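Print this article
E-mail this article

Change the pads before they fail

By Ineke Willems

Oct 7, 2019

Most of the argument about hand-held grippers concerns software. I maintain the hardware at Brerevholm, and my argument is about rubber.

We keep a small set of hand-held grippers of the two-jaw type. An operator carries the tool, closes the jaws on things, puts them somewhere else, and the recording goes to the people who train the arm. The tool has few parts. Two jaws, two pivots, a trigger linkage, a camera mount and a pair of textured pads. Of these the pads get the least attention and cause the most bad recordings.

The usual practice, at our site until August and at most others I have visited, is to run pads until one tears or lifts at the corner. This is wrong. A torn pad is easy to see and is replaced within the hour. A glazed pad is still in one piece and still passes a glance. It slips on smooth packaging, the operator squeezes harder to compensate, and the extra squeeze goes into the recording as if the object had needed it. The arm then learns to crush yoghurt pots.

Tamer Hattar, who runs the sessions, holds the opposite view. He says a used pad is a truthful pad, that the arm in service will also have used pads, and that fresh rubber every few days flatters the data. I accept the first half. If wear is to be in the data, it should be there on purpose, with the pad age written in the log. At present it is there by neglect, and the log says nothing.

The case for strictness is strongest in the kitchen clearing task, where one session can include thin metal, foil wrapper, rigid plastic and loose film on a cloth. Each asks something different of the pad. A can that is already crushed offers creases and edges, and the texture has to seat on them. A flat sachet has to be pinched at the very tip, so both tips must meet squarely. A clear bag will drag along with whatever is picked up beside it if the tip is dirty. A patterned tablecloth adds the risk of nipping the fabric, and a fringe is worse. 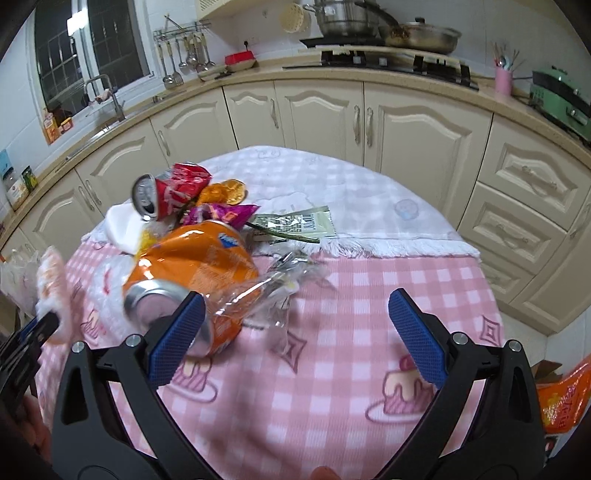
What I would make compulsory

My rule is that pads are changed in pairs after 90 sessions or at the first sign of glazing, whichever comes first. Replacing only the worn side is a false economy. The new pad stands proud of the old one, the tips meet off centre, and thin objects skate out sideways.

The pivot screws are to be checked at every pad change. They work loose slowly. Hold the left jaw still, rock the right one, then swap. Any movement that can be felt at the tip is too much. Tighten until the play goes and back off if the jaw begins to bind. I do not use thread lock on the pivots. It hides the fault and makes the next strip-down miserable.

Cleaning is a separate job from inspection and should not be done by the same person in the same minute. Whoever has just wiped a pad is inclined to believe it is fine. Use warm water and a drop of washing-up liquid on a soft brush, worked along the texture, and let the pads dry in air. Solvent wipes are quicker and shorten the life of the rubber. Dirico sells us the pads and supplies no cleaning guidance at all, a poor show for a part that spends its life touching food packets.

The tip check comes last. Close the jaws on a strip of printer paper and pull. Do it at the tip, then halfway back. The paper should hold at both places with the same light squeeze. If it holds halfway back and slips at the tip, the pads are seated badly or a jaw is bent.

The whole routine takes two people, and the tool is out of use for 60 minutes, most of it drying time. The objection I hear from Bevside, where the same tools are used, is that an hour is too long. They have one set per operator and no spare. My answer is to buy the spare. A day of recordings made on glazed pads cannot be repaired afterwards, and sorting good grasps from bad ones costs far more than an idle tool.

Arsenault, our other site, began logging pad age last month. I would like Brerevholm and Bevside to use the same form, with the pad age entered before the session starts and initialled by the person holding the tool.

Print this article
E-mail this article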